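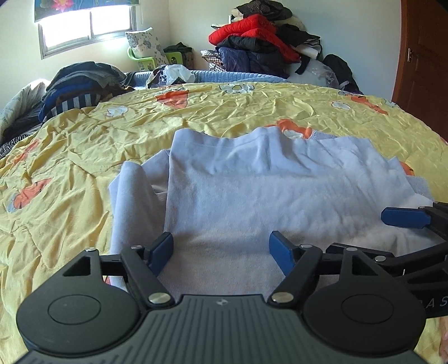 Folding Knitwear at Home: Your Questions

Do I need a table for folding?
Not at all! Most of us at Skurnley fold on the bed, and a quilt does very nicely as long as you smooth the worst of the wrinkles out first (a lumpy surface makes for a lumpy sweater, I'm afraid).

How do I start with a soft knit?
Lay it face down, spread it out gently with flat hands, and coax the edges straight without tugging. Then bring each side in toward the middle, sleeves along with it, and fold up from the hem 2 times.

Can't I just hang it?
You can, and my dear friend Polyxeni Katsaros hangs everything she owns, but a heavy knit will droop at the shoulders by September if you put it away on a hanger in spring.

Should light and dark clothes go in separate piles?
I like to keep them apart, especially if the navy or black things are new. Pale brushed knits pick up every bit of dark fluff.

What if mine comes out crooked?
Shake it out and have another go. Mine still do, now and then, and they keep perfectly well in the drawer.

Still stuck? Write to Areti Drakos at the Skurnley front desk and she'll get back to you.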